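Wurow Forum > Manipulation > Cloth and soft objects
Thread: Wrist view vs. overhead view for folding, first results

plollen_pete
Posted 7:12 pm

OK, I have been sitting on this since August and I'm so happy to finally share it! We trained the same two-arm folding policy twice. One version only sees the overhead and side views. The other also gets the view from each wrist. Everything else is the same: 714 training runs, same network, same table, same pile of clothes.

On 40 test folds per version, the one without wrist views finished 19. The one with them finished 28. Most of the gap is in the very first grab. From up high a hem is a thin line and the policy guesses. From the wrist you get the shadow under the hem, the little rise in the cloth, all of it right beside the fingertips.
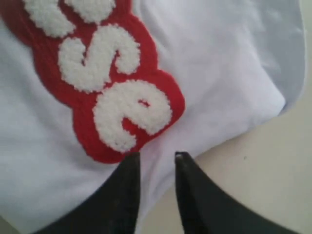

What we changed in the training setup

The wrist views get dropped at random in a quarter of the batches, so the policy can't lean on them completely. Without that it got weirdly bad at the long reach across the table (both wrists see nothing but tabletop for a while, and it would just drift). Credit to Sakda Limsakul for that one, he suggested it over lunch and I said it wouldn't help. It helped.

Ask me anything, I'll be on all evening.

cestosgate
Posted 7:40 pm

Love this. 19 to 28 is a real jump. Did you try wrist views only, no overhead at all? I'd bet it still gets the grab and then has no idea where the shirt is.

plollen_pete
Posted 7:48 pm

Yes! You'd win that bet. It pinches nicely and then folds toward nowhere in particular. We stopped after a few tries.

tennant_b
Posted 8:05 pm

Going to be the grump. 40 folds each is small, and if the same person laid the clothes out for both versions knowing which one was running, I don't trust a difference of nine. Also what counts as "finished"? My finished and your finished may not be the same.

plollen_pete
Posted 8:21 pm

Fair, and I don't mind the grump. Finished means the outline matches a target rectangle within a finger's width on every side, judged from a photo by someone who doesn't know which version made it. The layout was not blind though, you got me there. We have a list of 216 starting layouts on paper now and the next round pulls from that.

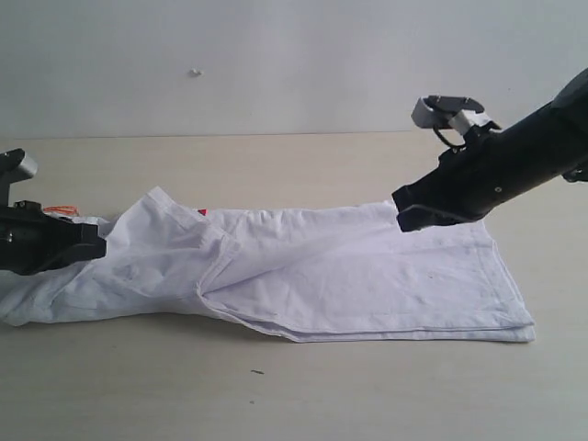 Long folds are the part I most want opinions on. Our score only looks at the final outline, so a policy gets no credit for a good half. Take the white one in the second photo: the right end is already a stacked rectangle with its hems layered along the bottom, and the left is still bunched up and wrinkled. By my rule, stopping there earns zero, same as never touching the cloth. I'd like partial credit, I just don't know how to write it down so two people would give the same number.

cestosgate
Posted 8:34 pm

Score each fold line on its own? One point if the layers line up, zero if not. Then you can at least see where in the sequence it falls apart.

tennant_b
Posted 8:50 pm

Fold lines would be better than the outline, agreed. I'd still report the strict number first. Partial credit makes everybody's plots look great and then you visit the lab and there's a heap on the table.

plollen_pete
Posted 8:58 pm

Ha, deal – strict number first, fold lines second. I'll rescore the old photos tonight if I can stay awake.

wurow_newbie
Posted 9:15 pm

Sorry for the basic question, does it handle dark clothes as well? Ours loses black socks constantly.

plollen_pete
Posted 9:22 pm

Not basic at all! Dark stuff is worse for both versions and I don't have enough of it in the training set to say by how much. If you have recordings with your black socks I would really like to see them, send me a message.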